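Foro Automatización de taller > Presupuestos y compras

Tema: Dos brazos pequeños o uno decente? Tengo 3.000 euros y muchas dudas

tuerca_loca
11/12/2025
Buenas a todos! Os leo desde hace tiempo pero nunca había abierto hilo. Tengo un taller pequeñito en el que monto piezas de decoración (plástico impreso, cordón, cola caliente, esas cosas) y quiero meter algo de automatización en la mesa antes de que vuelva la campaña fuerte. El presupuesto es de 3.000 euros, ni uno más, que ya me conozco.

Llevo semanas dándole vueltas a dos opciones: un par de brazos de sobremesa de Nollent, o uno solo de Trorkton, que en teoría carga más y repite mejor. La tarea sería que uno sujete la pieza y el otro aplique la cola. Os dejo una foto para que veáis la escala de la que hablo.

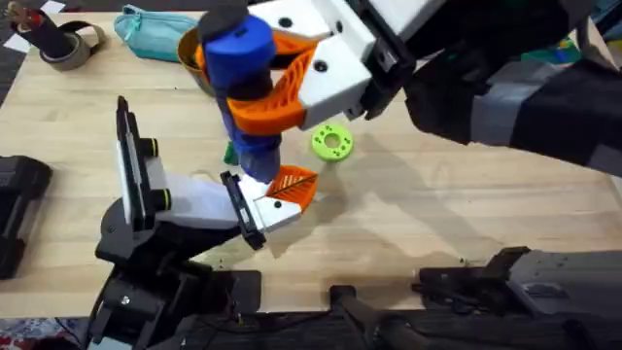 El presupuesto se me va sobre todo en lo que no sale en el catálogo: pinzas, dedos de repuesto, la fijación a la mesa, una fuente en condiciones. Los dedos me traen de cabeza, porque los rígidos vienen de serie y los flexibles van aparte. Unos naranjas con huecos en celosía, como los que agarran ese cilindro azul, son justo los que me gustaría tener para piezas redondas, y no sé si comprarlos hechos o imprimirlos yo. Alguien ha echado cuentas de verdad? A mí cada vez que hago la hoja me sale un número distinto, jaja.

bielaymanivela
Bienvenido! Yo me compré dos Nollent en febrero y estoy contento, con peros. El precio que ves en la web es el del brazo pelado. Súmale la fuente, los cables y las mordazas para la mesa y verás qué risa. Los dedos, imprímelos. Yo gasté 35 euros en una bobina de filamento flexible y todavía me queda para hacer más.

Lo que sí compraría hecho es el soporte del cuerpo de la pinza, que el mío impreso cogió holgura enseguida.

Riel_80
Pues yo voy a llevar la contraria. Con ese dinero, uno bueno y un útil fijo en la mesa. Para qué quieres un segundo brazo que solo sujeta? Una mordaza te cuesta cuatro duros, no se descalibra y no hay que programarla. He visto a más de uno comprarse la pareja por ilusión y acabar con un brazo cogiendo polvo.

tuerca_loca
Riel, te entiendo, pero es que no siempre sujeto la pieza en la misma postura. A veces la tengo que girar para llegar con la boquilla al otro lado, y cambiarla a mano cada vez me mata el tiempo que quiero ahorrar...

bielaymanivela
Ahí está la clave. Si hay que girar la pieza, dos brazos. Si no, lo que dice Riel. Y ojo con la pistola de cola, que pesa más de lo que parece y el cable tira. Mira en la hoja técnica la carga con el brazo estirado, que la que ponen en grande es la otra.

Riel_80
Vale, si hay giro retiro la mitad de lo dicho. La otra mitad la mantengo: apretar el gatillo con una pinza es un invento regular. Yo miraría un dosificador aparte, Riquelme tiene uno sencillito, y dejaría la pistola para las pruebas. Y además te ahorras peso en la muñeca.

tuerca_loca
No había pensado en el dosificador! Lo apunto en la hoja, aunque me descuadra todo otra vez. De momento me quedo con la idea de la pistola, que es la herramienta que ya tengo pagada. Pongo otra foto, que aquí se entiende mejor lo que digo del reparto entre los dos brazos.

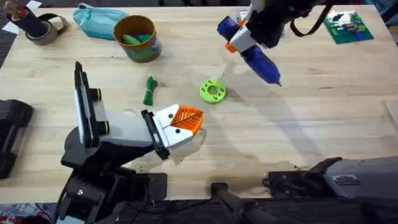
Un brazo con la pieza naranja en forma de hoja, el otro con la pistola de cola azul apuntando a la mesa.

bielaymanivela
Fíjate en el cable negro que hace la curva junto a la muñeca. Eso en el presupuesto no lo pone nadie y luego hay que comprar guías, bridas y un soporte para llevarlo. Yo dejaría una partida para cableado desde el principio. En mi caso se llevó casi 7 de cada 100 euros, y me pareció una barbaridad.

mesa_coja
Me meto, que estoy en las mismas. Habéis mirado Bistell? Alquilan por meses, con mínimo de 4, y te descuentan parte si luego compras. Para alguien que no sabe si quiere uno o dos me parece lo más sensato.

Riel_80
Alquilar cuatro meses para acabar comprando sale caro, eh. El descuento que me ofrecieron a mí era de risa.

mesa_coja
Más caro es comprar mal, digo yo. Pero vamos, cada uno con su bolsillo :)

tuerca_loca
Gracias a todos, de verdad! Voy a pedir presupuesto cerrado a Nollent por la pareja (con fuentes y fijaciones incluidas) y otro a Bistell por el alquiler, a ver cuánto me descuentan. Los dedos los imprimo yo - eso lo tengo ya decidido. Cuando me contesten subo los números aquí. Si alguien tiene el dosificador de Riquelme, que me diga si gotea al parar, porfa.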